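Saturday project, 3/7/20: finally going through my jewelry, and I'm taking you all along because it's going to be a while (get a coffee!)

First up is the little silver bear. I got him at the Mumlow market two summers ago, and I still think he's the sweetest thing I own, even if I only wear him when I remember he exists.

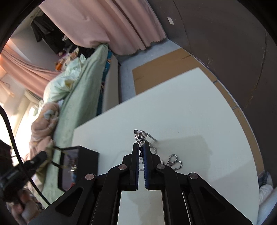
His chain loves to knot itself, so my plan is a dab of baby oil, a sewing pin and a lot of patience. My grandmother swore by talcum powder, but I always end up wearing most of it.

Bracelets are next. I have a real soft spot for anything with beads, the bigger and bumpier the better, and I can't walk past the bead stall in Grusby without stopping to chat and coming home with one more.

The plan is to sort them by how often I wear them, everyday ones on top. I tried sorting by color back in June and it lasted up to 2 weeks, which for me is pretty good!

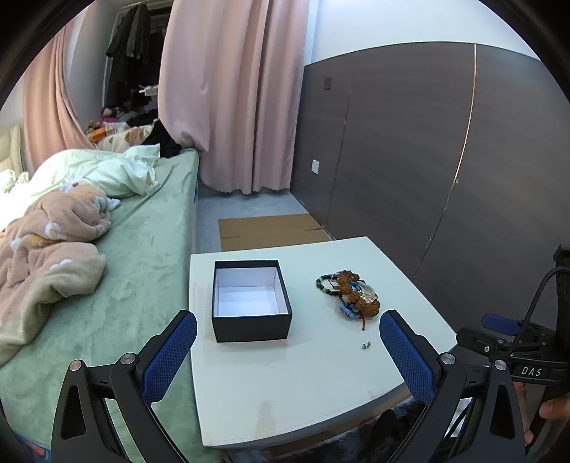
Box open, bracelets out, and a little silver charm off by itself.

If any of you have a trick for storing beaded bracelets so they don't grab onto each other, please tell me. I'm reading every reply while I untangle.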